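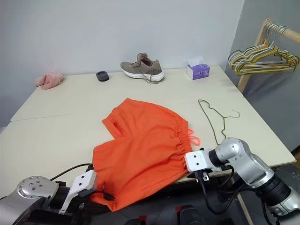

Folding shorts with an elastic waist - how do you get them flat??
Laundry and ironing > Folding and storage
Posted by Hema Pinto, January 3, 2024

Hi all, quick one hopefully. Sorting out the drawers before everyone's back to school and work and I'm stuck on shorts. Not the tailored sort, those are fine, fold down the middle and done. I mean the sports ones with gathered elastic and a drawstring. Bright orange in my case, club colours, my two have loads of them between them.

Problem is the waist end is all bunched up and narrow and the legs are wide, so when I fold in half it's never a rectangle. More like a slice of pie. Then the pocket bags bulge out, the drawstring hangs off somewhere, and by the time there's a pile of them it's slid over sideways. Shut the drawer, open the drawer, all undone.

Tried so far:
- rolling. Looks ok for a day then they unroll
- folding in thirds lengthways, waist end too thick
- giving up and hanging them. Thin wire hanger, the sort you get back from the cleaners. They slide straight off, and if I fold them over the bar they get a line across the legs

Also my table isn't really big enough if there's anything else on it, a leg always ends up hanging over the edge and pulls the rest out of shape. Maybe that's half my trouble.

Drawer is a shallow one, Ondport chest, 8 years old so no idea if they still make it. Don't want to buy boxes if I can help it. Ironing is not happening.

Thanks in advance, Hema

Gunārs Sproģis
Member, Arkcombe

Just roll tighter.

Harpreet Chisholm
Regular, 903 posts

Hi Hema, worked in the kit room at Futdale swimming and athletics for years so I've folded more of these than I care to remember. You're folding the waist as if it was fabric, that's the bit going wrong. Don't fight the elastic, leave it gathered and make the legs fit to IT.

What I do:

Clear the table first. Properly, shoes off it, odd socks off it, hanger off it. The whole garment has to be lying on the surface, if any of it is over the side the weight drags and you'll never get the edges to meet. Small table, turn the shorts so the waistband is at one end and the legs run along the long side.

Hands in the pockets, push the bags down flat towards the hem. Takes two seconds and gets rid of most of the bulge. Check for tissues while your there.

Drawstring goes inside. Tuck both ends down the inside of the waistband. If they're very long tie a loose bow first, not a knot, you'll be picking at it for ever with wet fingers at the pool.

Now smooth from the waist down to the hems with the flat of your hand. Only the legs. Don't stretch the waistband out, it'll only spring back and take the rest with it.

Fold one leg over onto the other. You'll have a point sticking out where the crotch seam is, that's your slice of pie. Fold that point back in so the side is straight. This is the step people miss.

Then hem up to just short of the waistband, leave a gap of a couple of fingers. Fold again so the waistband wraps over last. The thick bit ends up on the outside and the gathers sort of grip the rest.

Stand them on end in the drawer, waistband up. Not in a pile. Piles of slippery fabric always go, doesn't matter how neat you are. If your drawer's too shallow to stand them lay them down in a row overlapping, like roof tiles, waistband to the back.

No boxes needed if the drawer is full. If it's half empty they'll flop so cut down a shoebox and use that as a divider.

Hanging: wouldn't on wire. If you have to, use a clip one and clip at the waistband, both sides.

Edgars Ķēniņš
Member

Agree with most of Harpreet's but I do the last fold differently. Get to the long strip stage, then fold in thirds and tuck the hem end INTO the waistband, like you would with a pair of socks. Makes a little packet. Can throw it in a kit bag and it stays shut. Downside, if they sit like that all winter they come out quite creased, so for the ones in use only. My football lot from August are still in packets and look terrible.

Also are they fully dry when you fold? Drawstring channel holds damp for ages, longer than the legs. Feel along it with your thumb. Mine went musty in the drawer once, whole lot had to be washed again.

And re the wire hanger, wrap an elastic band round each end of the bar, stops a lot of the sliding. Ugly but works.

Hema Pinto

Thank you!! Did the point thing and yes that was it, can't believe it was that simple. Got a full row standing up now, waistbands at the top. Pockets first makes a massive difference too. Edgars, hadn't thought about the string bit being damp, will check tonight, there's one pair at the back I'm a bit suspicous of.

Gunārs I did roll tighter. They still unrolled.

Doing the swim bags next so might be back

Gunārs Sproģis
Member, Arkcombe

Elastic band round the roll then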